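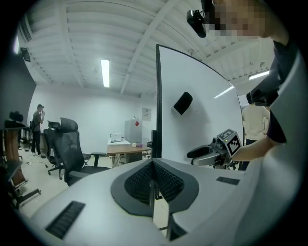
Handheld gripper next to the white panel, Clerport lab

melina_k
OK so we finally finished the whiteboard eraser set! 40 demos with the handheld grippers, no teleop at all, and the policy trained on them (we call it Jundis) got 9 out of 13 trials. I'm pretty thrilled!

delorme_fan
Thirteen trials is tiny though. And is the eraser starting in the same spot every time?

melina_k
Nope, we move it before each demo, and the tilt changes too.

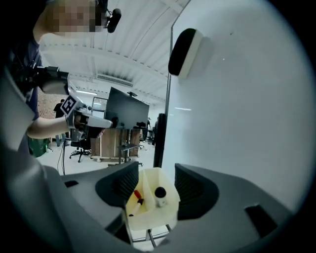

What I didn't vary enough was the tray. All 3 of my worst misses were at the drop-off, where it went for the wrong compartment (ugh).

sonov_thorpe
I don't buy that it's the tray. We had the same thing in March and it was tag tracking lag. Check your timestamps first.

melina_k
Anastasia said lag too, but our logs look clean to me. I'll rerun with the tray shifted and post the numbers.

delorme_fan
More trials this time please :)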